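Choosing when to plan again

The control software for our tabletop work has been rewritten twice since the project began. The second rewrite was completed in June, and several colleagues at Pirnolico have asked for an account of the reasons. This post sets out the main decisions and one matter that remains open.

The first version of Miah, our planning layer, treated every task as a single plan. The perception module supplied a list of objects with their poses, the planner produced a full sequence of motions, and the controller carried that sequence out from beginning to end. The arrangement was easy to test and easy to explain. It was also fragile. A bottle that had shifted by a few millimetres was enough to make the remainder of the plan worthless, and the software had no means of noticing.

The second version went too far in the other direction. It asked for a new plan whenever a fresh set of poses arrived. The arm hesitated constantly, and small errors in the estimated position of a round object would cause the chosen grasp to move from one side to the other and back again. Our logs from that period contain one attempt at a simple placing task in which the planner changed its mind 40 times.

The present version keeps a plan for as long as its assumptions hold. Each step now carries a short list of conditions, written in plain text and stored beside the motion itself. Before a step begins, the conditions are checked against the latest poses. If they are met, the arm proceeds. If they are not, only the affected part of the plan is discarded. The check takes roughly 16 milliseconds on our workstation – well within what the controller can tolerate.

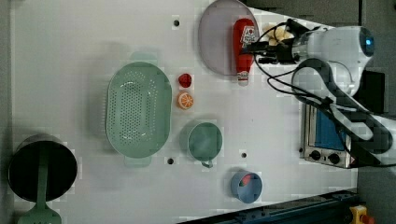 Raili Oksanen
Senior Engineer, Planning and Control Software

Overlapping objects continue to give the most difficulty. With the gripper above the toy banana and the ketchup bottle lying on the plate beside it, an overhead view cannot show the whole of either task at once. Miah formerly dropped a partly hidden object from its list. It now retains the last good pose and marks it as doubtful, and a doubtful object may be avoided but may not be grasped.

The open matter is how long a doubtful pose should be kept. The limit is currently set at 200 control cycles, a value chosen by hand. Flunemen, our replay tool, is being extended so that recorded sessions can be run again with different limits, and a decision will be taken when those results have been reviewed. The format of the condition files will stay as it is in the meantime, and existing task definitions do not need to be changed.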